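Week 11 notes: working near people's beds (and other soft places)

Okay, welcome back everyone. These notes go with the lecture and the lab after it, and they're a bit longer than usual because the marking on last term's safety plans was, let's say, a learning experience for both of us. Bring a copy to the lab, on paper or on your phone, I don't mind which.

Quick recap of where we got to. Last week was the industrial side: fenced cells, light curtains, lockout, the lot. All of that rests on one big assumption, that you can keep the person out while the machine is moving. Take the same arm into a bedroom and the assumption's gone. Grandma is going to walk in looking for her glasses. The dog is going to walk in for no reason at all. So this week is about what you do when you can't build a fence.

Where to look things up

For personal care robots the standard you want first is ISO 13482. For collaborative industrial work it's ISO 10218, plus the technical specification ISO/TS 15066, which is where the contact limits people love to quote come from. Please check which edition you're reading before you cite it – they do get revised, and I took marks off for this in almost 30 assignments. Risk assessment method is ISO 12100, same as in week 3. You can get all of them through the library login. Don't use the summary somebody posted on a forum, however nice the colours are.

And remember that a standard is a floor. Our lab rules (the Gradach rules, named after the building, sorry, not after anyone exciting) go further in a few spots, and where they do, you follow the lab rules.

Cloth is not a box

Most of you learned grasping on blocks and cans. A can stays where it is until you touch it, and it has one shape. A sheet or a doona has about as many shapes as you've got patience for, and what you can't see is what's under it. That second bit is the safety problem. Before any bed task, a person pats the whole bed down by hand, both sides, all the way to the foot. You're feeling for chargers, hearing aids, hot water bottles, cats and people. Then you say "clear" out loud and the operator repeats it. Yes, it feels silly. Do it anyway.

Patterned covers deserve a word too. A busy print with strong outlines can look a lot like cords or edges to a vision system, and to you as well when you're watching a small monitor. If you can't tell whether a dark line is printed on or lying on top, stop and go and look with your own eyes. I've stood in the lab arguing with a student over a "cable" that was ink, and the reverse has happened as well, which was much less funny. 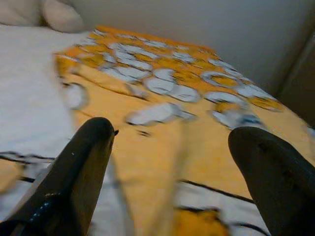

Keneck teaching lab, November

The wrist view, fingers apart over the orange-and-yellow cover, is the position I want you thinking about when you write your approach section. You've got the fingertips big and close, a lot of cloth smearing past between them, and only a corner of pillow to tell you which end of the bed you're at. Try to find the black lines low down and tell me whether they're print or cord. I can't say for certain from that view, and if I can't, neither should your plan.

So what does a decent approach section say? Mine would go something like this.

Choose your approach speed for the worst view you'll have, which is nearly always the wrist camera during a move. If the cloth is blurring, you're travelling faster than you can check. Slow down, or pause and take a still look before closing.

Open the gripper well clear of the fabric. Opening it down in the folds is a great way to snag a seam.

Close gently and lift a little, then wait. If the force reading keeps climbing when the cloth ought to be coming up freely, let go and back off. Never pull through resistance. A fitted corner will fight you, and so will a sleeve with an arm in it.

Treat the pillow end as the head end, always, even in a lab with nobody in the bed. Your slow zone goes there, and the arm doesn't cross it on its way to somewhere else.

Keep one hand on the stop. One person, one job! The person holding the stop isn't also taking notes or holding the tape measure, and they don't answer texts.

Somkiat Phuthong ran the Wannasri placement last year and he made his group write the time beside every stop, even the accidental ones. I've stolen that for this course. Use the log template, form 3413, and if you stopped because you got a fright, write "got a fright". That's good data.

Consent and the camera

This one gets left to the last paragraph in every plan I read, so I'm giving it a heading. A wrist camera in a bedroom records somebody's bedroom. Ask before you switch it on, say how long you'll keep the footage, and mean it. Check walls and bedside tables for photos, mail and medication labels before you start. If the person says no to recording, you can still run the task with a live view only, and your plan has to say how.

For the lab

Room 234, same pairs as last time. Read the Nutell case (it's in the readings folder, it's short) and come with one hazard from it that the authors missed. Draft your approach section before you arrive, a page at most. Closed shoes, hair tied back, lanyards off – I'll have a box at the door for the lanyards.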